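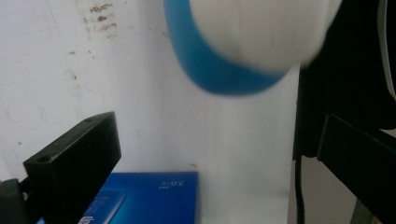
Trallum Hand Gripper, Pair

The Trallum is two black grippers you hold yourself, one per fist, like very serious salad tongs. Shuk-fan Ng drew the first one for a robot arm she hadn't bought yet. The arm is still on her wish list. The grippers are on version 14.

Each jaw opens wide enough for a shampoo-sized bottle, and the fingers are swappable, so you can ruin a set and be back at it after dinner.

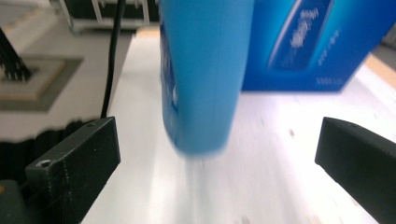

The fingers are the part you'll print most often. Ours take more than 40 minutes each on the workshop's oldest printer, which also makes a noise we've stopped asking about. Brass threaded inserts go into the brackets with a soldering iron. Buy spares, as the first one always goes in crooked.

In the box: hardware for two grippers, inserts, cables, and a printed guide by Po-yen Tse, who believes in diagrams.
Not in the box: plastic, patience.
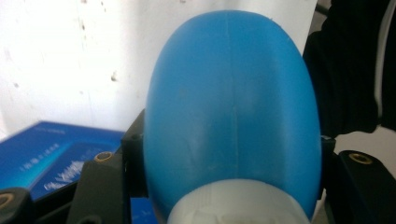

Do I need a robot to use it?
None at all. Your hands do the work, and the arm can join later if your budget ever recovers.

Price is 448 for the pair, or 100 for the files and inserts alone. Next batch ships in May. Pickup at the Vakgate workshop is free if you can find the door.

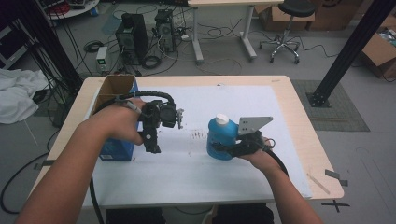 Trallum pair in use, right-hand gripper on a capped bottle.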